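Let the Singers Be Quiet for Some Months

I moved to Talladance when I was already an adult, and I learned the language of this town partly from the radio. So I have a soft heart for our local music. I know the songs of Nellar by memory, also the early ones which she does not sing anymore. For this reason I feel I have the right to complain a little.

In December the news came that Nellar and her producer Karaca do not work together now. Nellar wrote 4 lines about it on her page. She thanked him, she wished him good health, and she asked people to respect that she will not explain more. I read it and I thought, very well, this is an adult person who ends a business with another adult person.

By the evening there were 557 comments under her post. I did not read all of them, but I read too many. Some people were sure that it was about money. Others were sure that it was about love, although neither of the two ever said there was love. One music site, Pasent, published a long article with the word "shocking" in the title, and in the whole article I could not find one fact that was not already in her 4 lines.

I do not want to say that fans must not be curious. I am curious too. When I pay for a ticket and stand in a hall with 2000 people who all sing the same chorus, I feel that I know the person on the stage, and it is a nice feeling. But it is a feeling that goes in one direction. She does not know me, and she did not promise me her private life together with the song.

The sites will answer that they only give the readers what they click on. This is true and it is also a weak excuse. If Pasent sent a writer to listen to the new songs of 100 unknown singers from our region, maybe few people would click in the first week. I believe they would come back later, when one of these singers fills a hall. Today a young artist learns that a quarrel brings more attention than an album, and some of them learn it very fast. 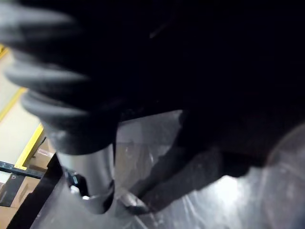
Karaca has said nothing until now, and I respect him for it. His silence was also made into a story, of course: he is guilty, he is proud, he is preparing a song of revenge. When we look at something dark, we wish to finish it with our own imagination. In the photo on this page there are gray ridges one above another, with almost black shadow in the grooves between them, and a person with enough patience could find a whole drama in those grooves too. I would prefer that we wait for the music – hers and his, separately. I have the old records at home and they will be enough for me until the spring.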